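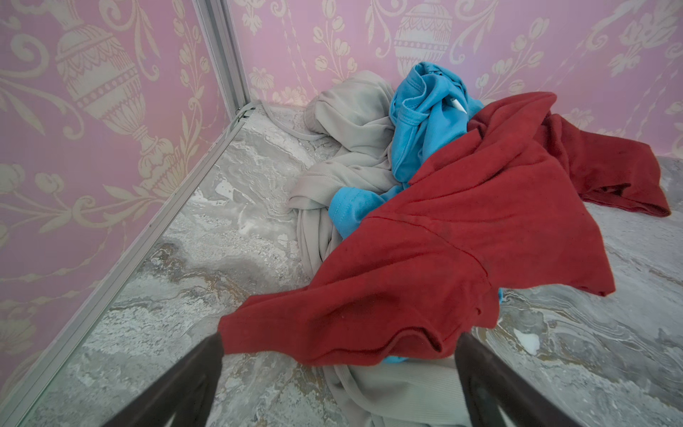
# Buldale Corner Kit, reviewed after one winter of laundry

The kit is wallpaper and floor covering sold together for small spaces: cupboards, alcoves, the end of a landing. Mine went into the corner where the washing gets sorted and hung. I paid £271 for it from Bednárik, the decorating shop, delivery included. I put it down in December and it has been used most days.

The colours I chose:

- Walls: Turkham, pink with cream urns, pattern 609
- Floor: Pitham, grey marble effect, gloss finish

There are plainer combinations. I wanted something less grim than the magnolia and bare boards that were there before, and the shop had the pink on display next to the grey. They look better together than the little squares on the website suggest.

## What comes in the box

Two boxes, in my case, which arrived on different days. The floor covering came rolled on a cardboard core and the paper came in the second box with a tub of paste powder, a sheet of instructions and a plastic smoother. No knife or brush is included. The smoother has a ridge along one edge left over from the moulding and I stopped using it after the first length. A clean cloth worked better.

The instructions cover both parts on one side of paper. The floor section is clear. The wall section assumes you have hung patterned paper before, and has one drawing for inside corners, printed so small that I had to photograph it and enlarge it on my phone.

## The floor

I will start here as it is the better half of the kit.

The Pitham pattern is a swirl of white and silver over grey, with thin gold veins that are faint enough to miss at first. I was worried the gold would look cheap. It doesn't. It shows up when the light is low and from the side, and the rest of the time the floor reads as plain grey.

The roll is 1489 mm wide, so a small space can be done in one piece with no join. I cut mine a little over, left it overnight to relax and trimmed it the next morning with a fresh blade. The corner was the only slow part. If you cut on the first attempt you will probably cut too much off, so go in a few slivers at a time.

In use:

- Fluff wipes up with a damp cloth.
- A heap of washing can be left on it without picking up grit, provided you have wiped it first.
- The gloss shows every footprint. Socks leave smears too.
- A drip of fabric softener left overnight came off with warm water and no mark.
- Dragging a full basket across it left one fine scratch, visible only if you kneel.

I do most of my sorting on the floor. Clothes come off in a heap, the reds and the brights get pulled apart from the greys, and anything with a cord gets dealt with separately. Against the old boards I was forever missing dark socks. On this grey the strong colours stand out straight away, turquoise and brick red especially. Light grey things are harder. A pale ribbed knit more or less melts into the marble, and I have walked off and left one behind more than once.

Small items are a mixed story too. Coins and buttons disappear among the veins. Pens are my own fault, but check the folds before anything goes in the machine.

One complaint. The gloss finish is slippery under wool socks. The matt version exists in two other patterns, and I would have bought it in Pitham if they made it.

## The walls

Turkham is an old-fashioned design. It has large urns with banded bodies, curling leaves, flowers rather like tulips on bent stems, and thin dotted lines looping from one motif to the next. The ground is a proper pink and the pattern is cream. If you dislike pink, the photographs on the box are accurate and you should believe them.

It is a big pattern for a small space, and I had doubts. With little wall to cover you only get to see a few of the urns, and where they fall matters a lot. I spent an evening with the first length held up with masking tape, moving it until I had one sitting where I wanted it. I would do that again.

The paste needs to stand after mixing. The sheet says 60 minutes. I gave it less on the first wall and had lumps, then gave it the full time on the second and had none. The paper itself behaves well once pasted. It slides enough to let you line up the leaves, and it did not tear when I lifted a length off and rehung it.

### The inside corner

Most people buying this kit will have at least one inside corner, given the name, and the corner is where it is weakest. You can't wrap this paper round and hope. My walls are out of true, as most are, and the first length I took round went off plumb by the time it reached the skirting. The urns leaned.

What worked in the end:

1. Measure into the corner at the top, middle and bottom, and cut the length to the widest of the three plus a small overlap.
2. Hang it and press the overlap round.
3. Drop a plumb line on the second wall.
4. Hang the offcut to the line, lapping over the first piece.
5. Accept that some leaves will not meet.

The mismatch bothered me for a week. It is hard to pick out now. The eye goes to the urns on either side, and for much of the week there is a piece of clothing hanging in front of the join.
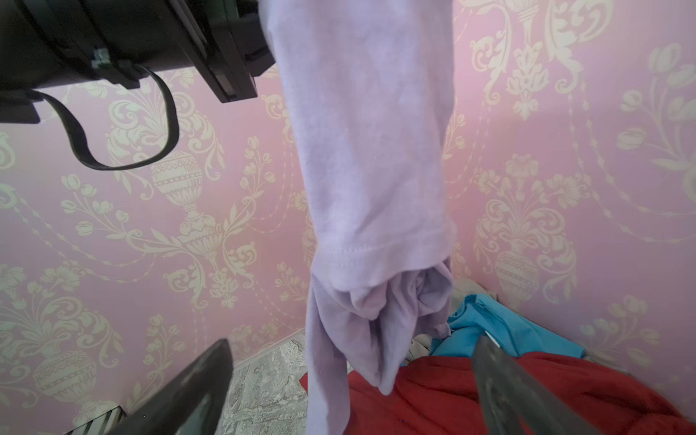

*Lavender long-sleeve in front of the Turkham pattern, with the cream urns on both sides.*

## Living with the colour

I had not thought about how clothes would look against the wall, and it has made more difference to me than the floor. Pale things hang there a lot. Lilac next to this pink looks cooler than it does in daylight, and I nearly put one top in with the whites when I was sorting in a hurry. White looks cream. Navy and black are fine.

If you use the space to check for stains, as I do, fit a decent bulb. Under the old yellow one the pink threw a warm cast on everything and I missed a tea mark on a cuff. A daylight bulb sorted that out, though it makes the wallpaper look a shade flatter.

Hems and stitching are easy to inspect against the plain patches of the design, less so against the leaves. I mention it only for anyone who mends as well as washes.

## Damp and wear

Washing puts moisture in the air, and this was my main reason for hesitating over paper. So far:

- No lifting at the seams, apart from a thumbnail-sized bit by the skirting that I stuck back with leftover paste.
- No mould. I do keep the door open when things are drying.
- Wet sleeves resting against the wall leave a dark patch that fades by the next day. I try not to let them touch.
- It can be wiped lightly. It can't be scrubbed. I tried on an offcut and the cream print started to come away.

Straps and metal clips brushing the wall have left a couple of faint grey lines at shoulder height. A soft pencil rubber took off most of them.

## Buying it

Bednárik were good to deal with, even if the second box took until the Friday after the first. I rang about the missing smoother, which was in the second box all along, and they were patient about it. They also sell the floor and the paper separately. The kit works out cheaper than the two together, but only slightly, and you get less choice over quantities. I finished with a long strip of floor to spare and very little wallpaper, where the reverse would have been far more useful. Ask for a spare roll of the paper from the same batch when you order.

## Marks

| | Out of 5 |
|---|---|
| Pitham floor, looks | 5 |
| Pitham floor, wear | 4 |
| Turkham paper, looks | 4 |
| Turkham paper, ease of hanging | 2 |
| Instructions | 2 |
| Value | 3 |

I would buy the floor again without thinking about it, in any room where I wasn't likely to run in socks. The paper I like more than I expected to, and I am glad I won't be hanging it a second time – at least not round a corner. Anyone who has never papered before should take the floor on its own and paint the walls.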